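Varma Hardwax Floor Oil, Matt
Brarilance Surface Care

Product code: 961
Pack sizes: 1 litre, 5 litre

Varma is a one-part oil and wax blend for indoor wooden floors. It soaks into the top of the board and leaves a thin matt coat that can be patched without sanding the whole room. It is suited to bare or freshly sanded oak, ash, beech and pine. It must not be used over lacquer or over any floor treated with silicone polish.

Surface preparation
Sand to 120 grit across the field and 100 grit along the edges. Vacuum twice, the second time after the dust has settled. Fill gaps wider than 2 mm before the first coat, using Paltasex filler in the nearest shade. Water-based fillers from other makers may show as pale lines once oiled. Moisture content of the boards should be below 12 per cent.

Application
Stir well. Do not shake. Apply a thin coat along the grain with a short-pile roller or a flat brush and work out any pools within 15 minutes. Leave for 8 hours at 18 to 22 degrees with the windows open. Apply a second coat in the same way. Pine may need a third.

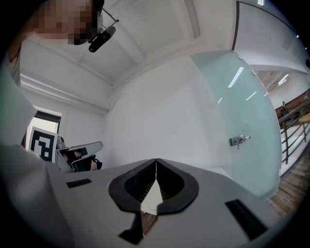

Brown wooden floor, paler where the light falls on it.

Colour
The clear grade deepens most timbers by one to two shades. Wiping a board with a damp cloth gives a fair idea of the final tone. All oiled wood shifts with exposure, and areas under rugs will lag behind the rest. Leave rugs off for the first 6 weeks. White and Smoke grades are tinted and should be mixed from a single batch for each room.

Drying and use
Light foot traffic: 24 hours after the last coat
Furniture: 3 days, lifted into place
Wet cleaning: 14 days

Cleaning
Sweep or vacuum with a soft head. Damp mop with Reltari floor soap diluted as shown on its bottle. Steam mops lift the wax and are excluded from the guarantee. Worn patches by doors can be rubbed back with a grey pad and given one thin coat.

Technical data
Solids by volume: 62 per cent
Coverage: 20 square metres per litre per coat
Gloss: matt
Thinner: none, use as supplied
Shelf life: 2 years unopened

Safety
Oily rags can catch fire on their own. Soak in water and dry flat outdoors before disposal. Keep the tin upright and closed. The safety data sheet is under the Downloads tab.

Related products
Paltasex Wood Filler
Reltari Floor Soap
Varma Edge Brush, 50 mm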